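Kurnach Opens Repair Counter in September, Free Checks for Small Kitchen Appliances

KURNACH — Got a toaster that quit? A blender with a dead switch? Bring it in. The town's new repair counter opens in September inside the old Pawlak hardware store, doors at 10 a.m.

Run by Plutent, the parts supplier, with bench space paid for by Voltico. Checks are free. Parts at cost. Most fixes done while you wait, bigger ones held up to 21 days.

Last year's trial took in 1,691 items. Of those, 613 went home with nothing more than a new cord or fuse. "People were ready to throw them out," said Giorgia Bassi, counter manager. "Cheap part, ten minutes, done."

The goal for the first season is 1,000 repairs. Nattawut Sombatkul will train new bench staff and teach a evening class on basic wiring — no experience needed, tools supplied, sign up at the counter.

Not accepted: microwaves, gas appliances, anything with a swollen battery. Please emtpy crumb trays first.
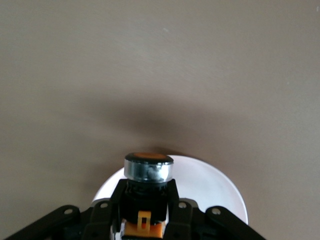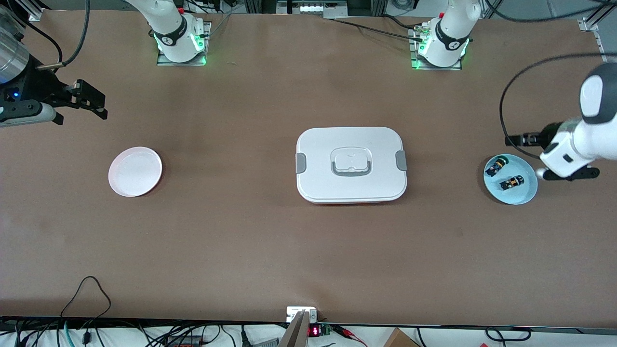 Do I need a receipt or proof of purchase?
Bring just the appliance and its power cord. Staff will write you a ticket at the door, keep it for pickup.

Press contact: Giorgia Bassi, Plutent, Kurnach office.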